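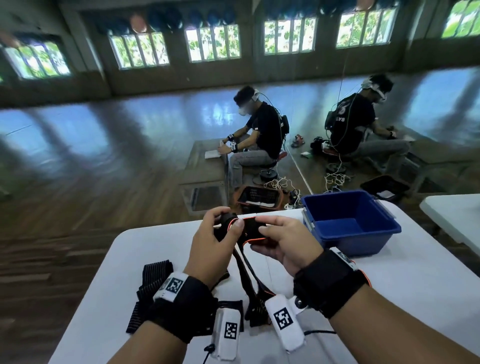
Black straps with orange trim, at the folding table.

Lenderbridge Rail and Bus Riders' Group
Minutes of the meeting held 16/03/2023

I took the notes again, so blame me for the spelling. We got going a little late as the Pruitt bus was held at the crossing (of all nights!).

1. Last meeting's minutes
Approved with one fix. I'd written that the ticket machine at Malus station takes coins. It takes cards only, and the old coin one is still wrapped in tape.

2. Getting from the station to the bus stands
Most of our time went on this. Visitors come out the front door at Lenderbridge, see the taxis and figure that's all there is. The bus stands are behind the station, over the footbridge, and the only sign is on the far side of the bridge -- which helps you once you've already found it. We agreed to ask for 3 signs: one on the platform, one at the front door and one at the foot of the stairs. I'm writing the letter and I'll send it around before it goes.

Somebody asked about people with suitcases. The long way by the underpass is flat but badly lit, and I said I'd put that in the same letter.

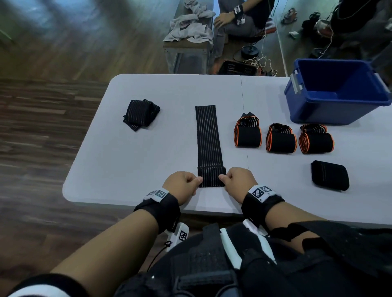 3. Pocket timetable
We're printing 1,000 of the new folding timetable, with the trains on one side and the Huludo and Pruitt buses on the other. I brought a mock-up and everybody thought the type was too small, me included. The route diagram is going to change too. I'd drawn it with all the bends in, and the feeling was that one long straight strip would be easier to read, something like that black elastic wrap stretched out flat on the table, with the stops marked along it. Lenderbridge goes at the near end and Huludo at the far end. I'll redraw it. Connections under 30 minutes get printed in bold.

4. Petition for the late train
We have 2,576 signatures for keeping the last train back from Malus, and I'm thrilled! Paper sheets still out at the Pruitt library need to come in before we hand the whole lot over in June. Please don't staple them -- last time I spent a whole evening pulling staples.

5. Other things
The waiting room heater at Huludo is off again. I've reported it.
The bike rack at Malus is full by the first train, and we'll talk about a second one next time.
Bus drivers at Pruitt are now giving change for the day pass, so please pass that on.

Next meeting is same place, same time. Bring your marked-up copy of the timetable if you took one home.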